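Camis hand-held gripper and the Drulgate tabletop set

Contents
Overview
Hardware
Recording
Task list
Folder layout
Labels
Known problems
Loading
License and contact

Overview

Camis is a hand-held two-finger gripper with a camera fixed behind the fingers. It has no motor. The operator squeezes a trigger, the fingers close, and the camera records what a wrist camera on a robot arm would see during the same task. Drulgate is the set of recordings made with it so far: 916 episodes of tabletop pick and place with household objects.

Both were put together at Dikmont, a shared workshop with two 3D printers, a drill press and a long waiting list for the good bench. The recordings were made in the office room next to the print area. This file covers the gripper as built for version 2 and the data recorded with it. Version 1 used a different linkage and its data has been withdrawn.

Hardware

Printed parts: two fingers, two pivot housings, trigger, camera bracket, handle in two halves. Print the fingers standing on the pivot end. Lying flat, the layers run the wrong way and the tip cracks at the screw hole. All parts fit a small printer bed.

The maximum opening is 100 mm, measured tip to tip with the trigger released. Stops inside the handle set this value. If the stops are sanded down the opening grows by a few millimeters, but the camera no longer sees both tips at once.

Pads are cut from soft sheet with adhesive backing and wrapped over the inner face of the finger. Trim the pad short at the top corner. An uncut corner folds over and shows up in the image as a dark flap that moves between sessions.

The pivot screws go in with thread lock. Without it they back out after roughly 40 episodes and the left finger starts to wobble before the right one does.

Recording

Each episode starts with the fingers open above the table and ends with the fingers open again after release. The operator names the task aloud before starting; audio is dropped at export. The recorder program, Saarela, runs on a laptop and writes one folder per episode. It also stores trigger position, read from a potentiometer in the handle.

The work surface is covered in plain white. Objects are set down by hand between episodes. A helper may reach in to reset the table, and some episodes contain a few frames of this at the start or the end.

Frames from the hairbrush and pen cup tasks: 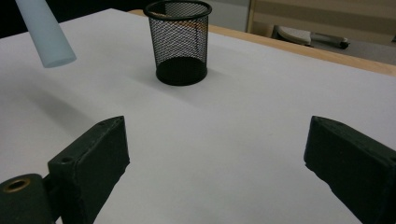
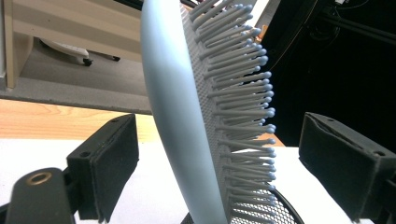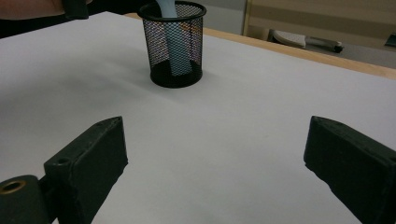

Finger pose is estimated from the image as a check on the potentiometer, which drifts as the handle warms up. The check needs a point that stays fixed relative to the camera bracket and stands out from the dark printed parts. We use the brass-colored ring in the pivot piece at the lower left, which stays in view in all three frames above, with the fingers wide apart or with the brush between them. The finger tips are a poor choice. Their outline changes with the grip in the second frame, and the scuffed corners change as the parts wear. The ring detector is a color threshold followed by an ellipse fit. It fails when the white balance shifts toward orange, so lock white balance before the first episode and leave it locked.

Depth is not recorded. An early attempt at stereo matching gave nothing usable on wire mesh or on bristles, and the second camera was removed from the bracket.

Task list

The set has 16 tasks. Most involve one object and one container. Wording in the task file is short and fixed, for example "put the brush in the cup" or "move the cup to the left." Tasks that share an object share a prefix in the task file, so a split by object can be made by matching on the prefix.

Do not split by episode number. Episodes were recorded in blocks, and neighboring ones have nearly the same object placement. A random split puts near copies in both halves and the validation score looks better than it should. Split by session.

Folder layout

episodes: one folder per episode, holding the video, trigger log and a small text file with task, session and operator code
calibration: camera intrinsics for each session
tasks: task wording and prefixes
splits: the session split we use ourselves
print: mesh files for all printed parts, plus the source model
tools: ring detector, trimming script, viewer

Labels

Each episode has a task name, a success flag, and two time marks: first contact and release. Time marks were placed by Tyyne Miettinen using the viewer. First contact is the first frame in which either pad touches the object. With the hairbrush this is ambiguous, as the pins bend before they carry any load, so the mark is placed at the first visible bend or at contact with the back of the brush, whichever is earlier.

The success flag is 1 if the object is in or on the target and the gripper is clear of it at the last frame. An object that tips the container over gets 0, even if it ends up inside. There is no partial score.

Known problems

Fine mesh produces moiré patterns with the current sensor. The colors change with distance and can pull a color-based segmenter off the object. Blurring the input slightly helps. Changing the lens did not.

Soft shadows of the operator fall on the white surface in many sessions, mostly from the left. We tried a second lamp in October and kept it for two sessions; those sessions are noticeably brighter and are marked in the session text file.

The area beyond the table is not controlled. Furniture and floor are visible past the table edge and were moved between sessions. Models trained on the full image sometimes learn to read the session from the background. The trimming script has an option to mask everything past the far table edge, off by default.

Trigger logs from the first session have a constant offset. The corrected values are in the same file in the second column. Use the second column for all sessions.

Loading

The viewer in tools reads an episode folder directly and needs only Python and OpenCV. Video and trigger log share a clock but not a sampling rate; interpolate the log to frame times, not the other way. Frames with no trigger sample within the allowed window are listed in a skip file beside the log.

There is no download script. Copy the folders you need.

License and contact

Printed part files and scripts are released under the MIT license, recordings under CC BY 4.0. Faces are not shown. Hands and forearms appear in some frames, with consent from the people recorded.

Gripper design and recorder: Irja Oksanen. Labels and splits: Tyyne Miettinen. Report bad episodes by folder name and frame number through the issue tracker, and attach the trigger log if the fault is in the finger position.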